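The Drandeler open day is a public demonstration of manipulation systems held each July at the Sturadwood site. It occupies two halls and drew 326 visitors in its second year.
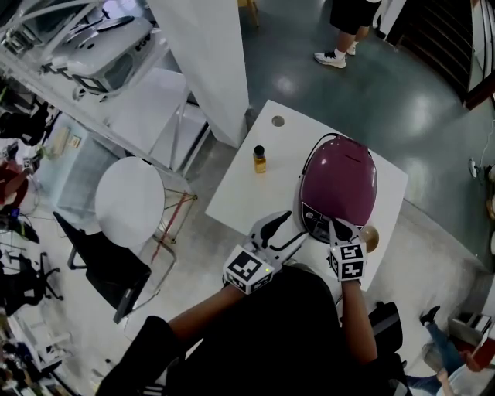 Demonstrations at the event are run by Visivico and cover household tasks performed with hand-held grippers. Each gripper carries a marker cube for pose tracking - one task uses a purple rice cooker on a white table. Ververidis supplies the tracking software.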